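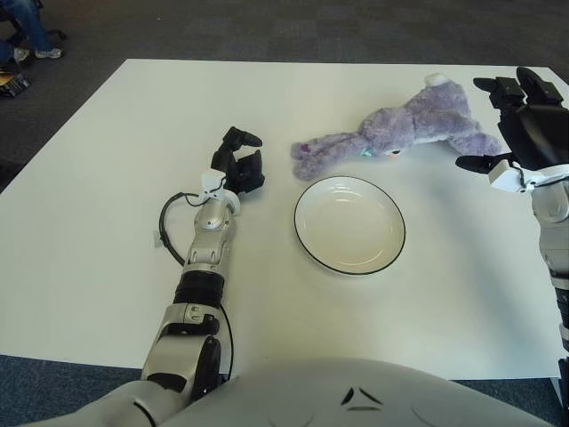 Pudungate Community Garden: minutes of the November meeting

We got going a bit after 7 pm on Friday, 14 of us in the hall, and I took the notes again (sorry about the handwriting, those who saw it!).

Last month's minutes were passed with one fix: the hose came from Fiadzo, the hardware place on Dindik Road, and I'd put down the wrong shop.

Water. The tank on the lower plots is still leaking at the tap. Fiadzo quoted $96 for a new fitting and we all said yes. 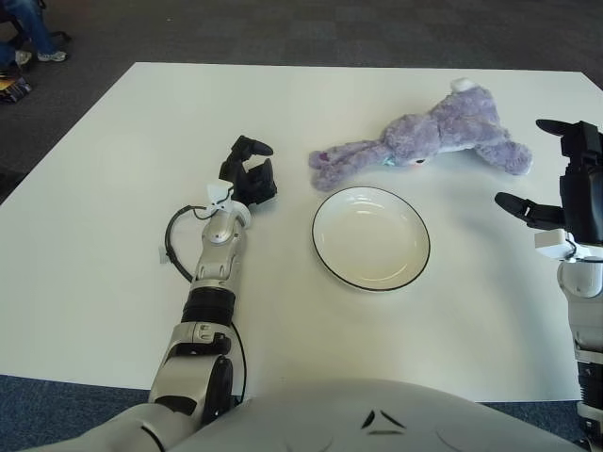

Plots. Two are coming free in the new year and there are six names on the waiting list, so I'll ring people in order. I'd love to see the long one by the fence split in half, but that got a mixed response and we'll talk about it again.

Seed swap. Pritia, the nursery, has offered leftover tomato seedlings, colour-tagged by variety. Bring your own pots, please!

Compost. No more citrus in bay two. I did promise to write that in.

Finished at 8.30. Next meeting same time, same hall, bring a plate.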